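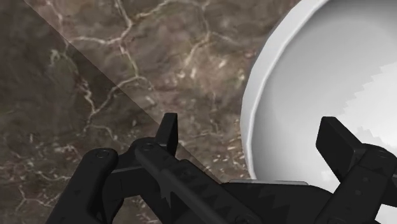

Wrist view in the sim, bowl task, fingers open. Brown marble surface, white bowl mesh.

Bench notebook, Zastcombe shared workshop
February, Saturday session, started after lunch

Purpose today: get the sim wrist camera close enough to the real one that the bowl task can be tuned on the computer first. The arm is the Lapointe kit with our own mounts. Gripper is the parallel linkage type, printed links, painted matte black. The goal is unchanged from last time: pick the bowl up by the rim from the bench, carry it to the rack, let go without a clatter.

Sim setup

Scene file is bowl_marble. The brown stone texture replaces the flat grey one. With flat grey, the edge detector found the bowl outline on every try, which told us nothing useful. The stone has pale veins running all over it and they are good bait. First run with the new texture, the detector picked a vein as part of the rim on several starts. That is the behaviour we want to see and fix.

One directional light, shadows on. The shadow edge comes out as a hard diagonal line across the stone and passes behind the left fingertip. Real shadows at the bench are much softer, from the tube lights. Leaving the hard edge in for now as a worse case. If the rim finder copes with that line it should cope with the tubes.

The lit patch inside the bowl has a stair-stepped border. That is the shadow map resolution. Raised it from the default to 2000 and reran. The steps got finer and the frame time went up more than I'd like on the workshop computer. Put it back to default for tuning. Note for whoever does the final comparison: set it to 2000 first, otherwise the jagged border turns up as false corners in the interior.

Bowl mesh is the low-poly one and the rim outline is visibly made of straight segments. Curvature estimate on the rim jumps at each vertex. Two ways out: subdivide the mesh, or smooth the estimate over a longer arc. Smoothing is less work and we need it anyway for noise on the real camera. Did the smoothing. Left the mesh alone.

Camera mount

Camera sits behind the palm looking out past the fingers. From there the central body hides the lowest part of the view and the gripper covers the lower section of the bowl. I tried moving the camera up 26 mm in the sim. More of the bowl shows, but on the real arm that puts the bracket where the cable loop goes when the wrist rolls over. Put it back.

Field of view also tried wider. The whole bowl fits, but the rim gets thin and the fingertips shrink to the point where alignment is poor. Kept the narrow lens. The approach will have to work from a partial arc of rim and never the full circle. This changes the fitting step, see below.

Gripper model

The left and right fingertips don't look alike from this camera. Left reads as a narrow upright block, right as a wider one with a broad slanted face. I spent a while checking the model for a mirrored part that had not been mirrored. Joint values are equal and opposite. Link lengths match the drawing. Origins match. The camera frame in the URDF has a small yaw in it, carried over from the bracket measurement. I have left the yaw in because it was measured off the real bracket, but the measurement should be done again with the wrist clamped.

Sawtooth shading on the face of the central body and a spiky dark patch on the inner bar of the left side. Self-shadowing, I think, and the bias setting is the first thing to try. It does no harm to the rim finder, which masks out the gripper before doing anything else. It will matter if we ever train on these renders. Low priority.

Mask: generated from the model at each opening width, then grown by 3 pixels. At 2 the mask left a thin line of black along the fingertip edges and the rim finder liked that line very much. At 3 it is gone. On the real camera we may need more, as the links have some play in them.

Rim fitting

Old method fitted a full ellipse to all edge points. With only the left-hand arc in view it was badly conditioned and the centre wandered off to the right by large amounts from one run to the next. New method:

Mask the gripper.
Find edge points where the bright side is on the bowl side.
Reject any chain with colour on both sides (takes out the veins).
Fit a circle of known radius, projected through the camera, with centre and height free.
Score by inliers along the arc.

Fixing the radius made most of the difference. We only have one bowl pattern to handle, so a known radius is fair. If we add the Clirkell dishes later this has to become a short list of radii with the best score taken.

The bright side test fails where the wall just inside the lip is darker grey. The lip there has two edges close together, outer and inner, and the fit sometimes took the inner one. Added a rule to prefer the outermost chain. The rim is a fairly broad band, so the wrong choice gives an offset big enough to put a finger down on top of the lip.

The speckles in the stone near the base of the bowl gave short chains. Minimum chain length takes care of those.

Approach

One finger inside the bowl, one outside, then lower, then close. In the saved view the left fingertip is over stone and the right one shows against the inside of the bowl, with the gap open. That looks like the correct straddle, but a flat view says nothing about height. Depth comes only from the circle fit. Before trusting it I want the fit height compared against the sim's own value over a spread of starting poses. Not done today.

Closing force is a placeholder. The sim contact on a thin rim is poor and the bowl either sticks to the fingers or squirts out, depending on the friction value. I don't intend to tune it. Grip force gets set on the real arm with a real bowl and a folded towel on the bench.

Real arm

Powered up for a short time only. Homed without faults. The Ronano driver board on the gripper axis is reporting a higher holding current than the same axis did before the new springs went in. It is within the limit. The springs are stiffer than the old ones and that may be all it is. I backed off the pretension by a turn and the current came down a little. Did not run it for long enough to say anything about temperature.

Left outer pivot screw on the gripper was loose. Tightened, with a drop of threadlocker. Don't move that joint until it has cured overnight. The tag is on the arm.

Grey foam pads for the fingertips are cut but not glued. The sim fingers have no pads. When the pads go on, the opening width in the mask generator has to be reduced by 2 pad thicknesses, and the collision shapes changed to match.

Files

Scene, mask generator and rim finder are on the shared drive under bowl. The old ellipse fit is still in there, switched off by a flag at the top of the file. Please leave it until the comparison is done.

To do

Remeasure camera yaw with wrist clamped.
Compare fit height to sim height over a spread of poses.
Try shadow bias for the sawtooth on the palm.
Glue pads, update mask and collision shapes.
Log gripper current over a longer run.
Order more M3 screws, the jar is nearly out.

Stopped when the laser cutter booking started next door, as the extractor shares our circuit and the arm supply doesn't like it.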